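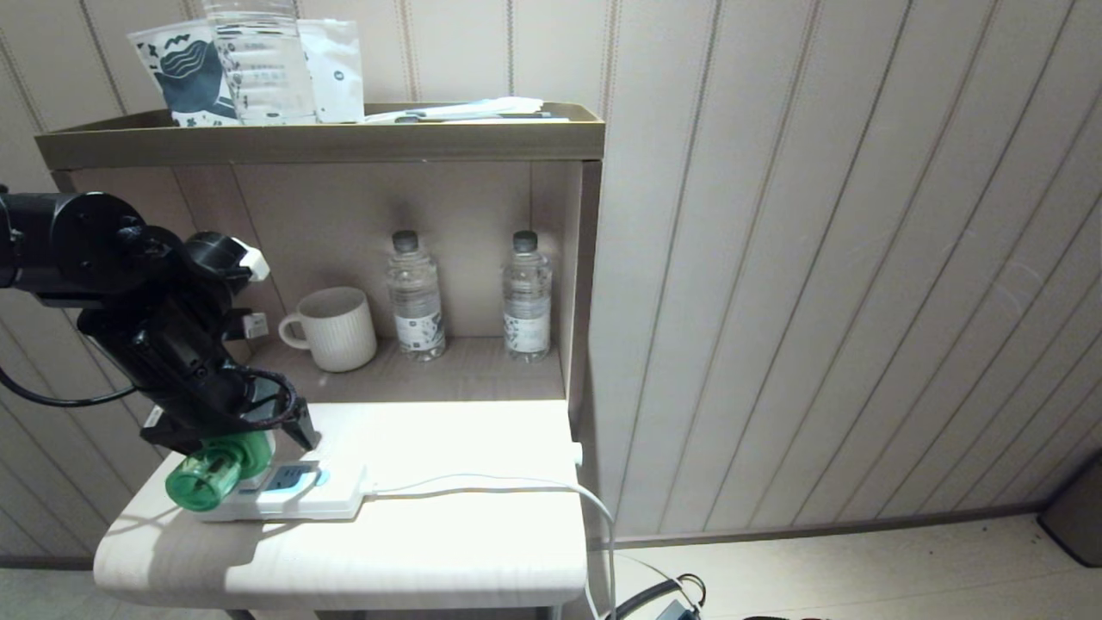
White worktop, beige wooden cabinet unit

Self-catering arrival check: Flat 14, Cliketti Apartments, Tormont
Filled in on our first evening, April. Comments are mine, so please add your own if you stay after us.

I do one of these every time we rent somewhere, before anyone opens a suitcase or (more to the point) a bottle. It takes less time than boiling the pasta and then you can get on with loving the place, and I do love this place!

GETTING IN
Street door closes and locks behind you - OK
Stair light - OK. It's on a timer and quite a short one. With bags we got as far as the second landing before it went out, so press it again when you pass the next switch.
Handrail - OK, solid all the way up
Flat door opens from inside without a key - OK. Thumb turn, lovely and simple.
Key safe - STIFF. Push the cover up hard, then pull. The 412 bus from Bridaton drops you at the bottom of the hill and you'll be arriving warm and cross, so be patient with it.

FIRE AND GAS
Smoke alarm, hall - OK, tested, extremely loud
Smoke alarm, bedroom - NO SOUND when tested. Messaged the letting office at 6pm and they brought a new battery round before supper. Retested, OK. Full marks for that.
Carbon monoxide alarm - OK, by the boiler, expires in 3 years
Fire blanket - OK, on a hook
Extinguisher - not supplied
Way out in a fire - OK. Plan is on the back of the front door. Walk it once with the children. Ours wanted to do it again in their pyjamas.

COOKING
Hob lights on all rings - OK apart from back left, which clicks for ages. We left it alone and used the other rings.
Oven door seal - OK
Oven shelves slide without tipping - top one TIPS if you pull it more than halfway. I found this with an aubergine bake on it. Saved most of it.
Kettle and toaster leads - OK
Knives - sharp! A holiday flat with sharp knives, I nearly wept. They live in the drawer with the tea towels though, so have a look before you put your hand in.
Fridge cold enough - OK by morning. It had been switched off between guests, and we kept the fish in our cool bag overnight.
Tap water - fine to drink and tastes of very little

ELECTRICS AND HEATING
Sockets firm in the wall - one loose faceplate beside the sofa, REPORTED. Don't use until fixed.
Fan heater - a Chukwu, 2000 watts, in the wardrobe. Works well. Plug it straight into the wall, never the extension lead, and keep it clear of the curtains.
Hot water - OK, and properly hot, so run the cold first for little ones

BATHROOM
Non-slip mat - OK, rolled up behind the door
Window opens - OK
Floor - gets slippery near the shower tray. Old towel down, problem solved.

BALCONY
Railing height and gaps - OK, I leaned on it and tugged it and felt a bit silly
Door catch - OK but low down. Any toddler could reach it. Bring a strap lock if you have one.
Chairs - keep them well back from the railing
View - not a safety item, but the harbour at breakfast is glorious, and you can smell the bakery from up here

STILL TO SORT
Back left ring
Socket by the sofa
Oven shelf (they say a new one is ordered)

Nearest chemist is on the square next to the covered market, open till 7pm. Go in the morning and you can come back with plasters and a paper bag of hot cheese pastries - the stall just inside the market doors, get there early, the spinach ones go first.

Overall: happy to stay, would book again tomorrow. Form goes back in the blue folder with the bin days.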